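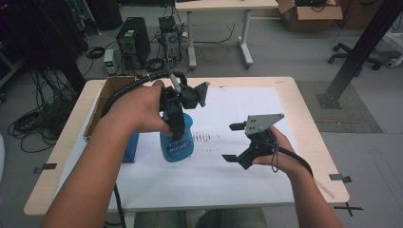
Ticket: left hand gripper drops bottles during wipe task, station 7
Site: Lurkmont
Opened by: Palov station crew
Status: Closed, watch for repeat

Problem as reported

Left gripper loses hold of the spray bottle when it is lifted by the neck. Right gripper works normally. Jaw position on the left reads fine with nothing in it, then jumps while the bottle is held. The software flags the take and we have to start over. Happens more in the afternoon. Started in March after the left unit came back from Laskowska with new finger pads.

Setup

Two hand-held grippers, one operator seated at the table. White paper sheet on the table top, smudges on the paper for the wipe. Bottle starts left of the smudges. Table is lined up to the tape marks. Recorder software is Grotimia on the tower behind the table.

Log

9:10
Swapped the bottle for a new one, same type. Still slips. Not the bottle.

9:25
Cleaned both pads with alcohol and let them dry. Held the neck for a full minute without moving and it stayed put. Slipped on the second lift with the arm stretched out. Jaw reading jumped at the same moment.

9:50
Ran the jaw check with the gripper flat on the table. Open and closed values both in range. Ran it again while an operator moved the left arm out and back. Reading dropped out twice, both times at full reach.

10:15
Looked at the cable. The run from the top of the left gripper was pulling tight at full reach and tugging on the plug. Plug was seated but the lock ring had backed off. Tightened the ring by hand. Better, not fixed.

10:40
Opened the cable clamp and gave the left side more slack. It now goes up and out to the left in a wide arc. Reading steady through the whole reach.

11:05
Bottle still slid a little on a fast lift. Took the pads off. One had been put on upside down, so the step in the rubber sat at the wrong end. Turned it around and put both screws back in.

11:30
Redid the jaw zero, closed on the 2 mm shim, saved. Restarted the recorder so it would load the new values.

1:20 pm
Ran the wipe task through lunch. No drops, no flags. Left it on over the afternoon with a second operator and the 600 ml bottle, full. Same result.

Cause

Loose lock ring with too little cable slack, plus one finger pad fitted the wrong way.

Left to do

Add the lock ring to the start-of-shift check.
Ask Laskowska to mark the top of the pads.
Order a spare left cable. The plug on this one has been pulled on for weeks and I don't trust it.

If the reading jumps again, reopen this ticket and attach the jaw log.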